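# 零食柜怎么分类,大家家里都是怎么放的?

**楼主:抽屉第三层**
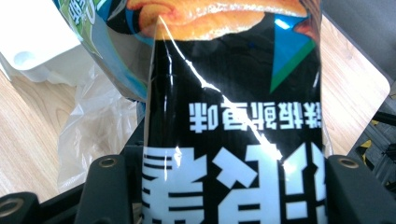

厨房那个吊柜我整理了一个周末,还是没定下来零食怎么放。柜子是去年在 Clakeo 买的,里面三层隔板,最上面一层我踮脚才够得到。现在的做法是按口味分,甜的一层,咸辣的一层,剩下的放坚果和饼干。问题出在膨化和油炸类的袋装零食上,黑底的包装特别多,像这种印着金黄色炸物的,口味那行字又小,袋子一反光根本看不清,倒着塞进去就更难认,最后只能一袋一袋拿出来看。家里四口人,每人爱吃的不一样,孩子翻完从来不放回原位。

想问两件事:
1. 袋装的是立着放还是平着叠?
2. 要不要拆掉外包装换成密封罐?

---

**2楼:半斤陈皮**

立着放。买几个窄的收纳筐,袋子像档案一样插进去,封口朝上,正面朝外。我家用的是 Iltitis 的长条筐,一层柜子放 3 个正好。平着叠的话,下面的一定会碎,薯片碎了没人吃。

---

**3楼:Aušra Venckus**

不同意立着放。袋子里充了气,胖瘦不一样,立起来东倒西歪,插多了又挤破。我都是平放,最多两层,大袋在下小袋在上。碎不碎主要看你叠几层。

---

**4楼:半斤陈皮**

回3楼:两层能放几袋?我家一次囤货不止这点。筐别塞满,留一个拳头的空就不会挤破,我用了两年没破过。

---

**5楼:搬家第七次**

先问楼主囤多少。我以前也研究怎么收纳,后来发现是买太多。现在规定每人一个筐,装满就不买。孩子的筐放最下面一层,自己拿自己放,乱也只乱他那一个。

---

**6楼:楼主 抽屉第三层**

囤得是有点多,二月过年剩的还有一箱没拆。每人一个筐这个可以试试,不过我老公和我吃的有重合,重合的放谁那里?

---

**7楼:搬家第七次**

重合的放公用筐。别想太细,想太细就坚持不下来。

---

**8楼:Sarmīte Pärn**

关于密封罐,我的经验是坚果、果干可以换罐,油炸膨化的别换。原因有两个,一是换罐以后不记得保质期,二是罐子占地方,一大包倒进去要很大的罐。我买过一套 Laur 的罐子,8 个装,最后有五个拿去装米和豆子了。

没吃完的袋装零食用封口夹,夹好放在筐的最前面,先吃开过的。

---

**9楼:南窗下**

保质期可以剪下来贴在罐子上,或者用记号笔写在胶带上。我觉得换罐好看,柜门打开整整齐齐。楼上说占地方,那是罐子选圆的了,选方的就不占。

---

**10楼:Sarmīte Pärn**

方的我也用过,角上的碎渣难洗。各人习惯吧。炸的东西有油,罐子每次都得洗干净,不然有哈喇味。这个我是嫌麻烦。

---

**11楼:酱油瓶**

说个认包装的办法。楼主不是说口味看不清吗,买回来的时候拿白色标签贴在封口那条边上,写口味和到期的月份,立着放的时候从上面一眼就看到。标签纸 200 张一卷,能用很久。黑袋子上贴白标签很显眼。

---

**12楼:Aušra Venckus**

每袋都贴?吃零食又不是管仓库。

---

**13楼:酱油瓶**

同牌子不同口味、长得差不多的才贴。我家有人不吃辣,拿错拆开了又不吃,浪费。

---

**14楼:南窗下**

楼主吊柜离灶台多远?近的话别放零食,做饭的热气和油烟往上走,巧克力尤其不行。我原来放在灶台旁边,夏天化过一次。

---

**15楼:楼主 抽屉第三层**

隔着一个水槽,不算近。巧克力我放冰箱门上了。

刚才把柜子清空量了一下,内深比我想的浅,Iltitis 那种长条筐有一款放进去柜门会关不上,要买短一号的。Hiren 也有类似的,看了一圈整套要 1297,带轨道能拉出来,太贵了,不考虑。

---

**16楼:半斤陈皮**

短一号的够用。别买带轨道的,吊柜高,拉出来你也看不见里面。

---

**17楼:搬家第七次**

先拿纸箱剪一个试两个星期,合适了再买筐。鞋盒也行。

---

**18楼:楼主 抽屉第三层**

行,先用鞋盒。油炸膨化的立着放,开过的夹好放前面,标签只贴容易拿错的那几种。坚果换罐。周一孩子上学以后我再弄,现在他在旁边我理一袋他拆一袋。

---

**19楼:Aušra Venckus**

立着放的话过一阵子来说说碎没碎。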